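Projects > Student Reports > Girkell Laundry Trial

What Went Wrong With the Right Hand
Lawal Ogbonna and Tomás Quinlan

Our two-armed setup was supposed to move clothes between a sofa and a basket without help. In January the right hand stopped partway through a close command, and the software logged the grasp as a success. It did this on 2 of 20 runs. We were told early on that this was operator error. We don't think the logs support that.

The fault code both times was 3699. The Girkell manual lists it as "position timeout, non-critical." We would like to know who decided it was non-critical. A hand that reports a grip it doesn't have will carry on to the next step, and the next step moves the arm at full speed.

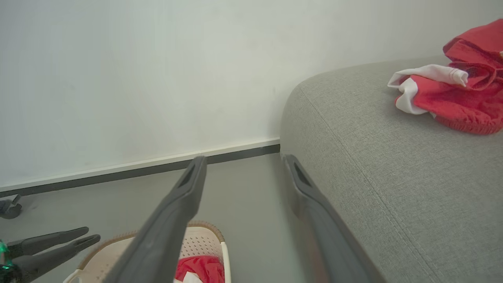

Tomás blamed fabric caught between the fingers, and that was our working theory for a week. It's a convenient theory. It also fails to explain the second stop, which the log places before the arm had reached any clothing at all. Lawal swapped the cable and ran the same routine again with no fault, but a fault this rare can hide through a lot of clean runs, so we are not calling the cable the cause.

Our one firm change is that the program now compares finger position with the commanded value before the arm is allowed to lift. If they disagree, everything halts. It makes the routine slower. Veltham, who supplied the controller, suggested a firmware update instead, with no notes on what it changes. We haven't installed it.

Contact: Swai Lab office | Back to top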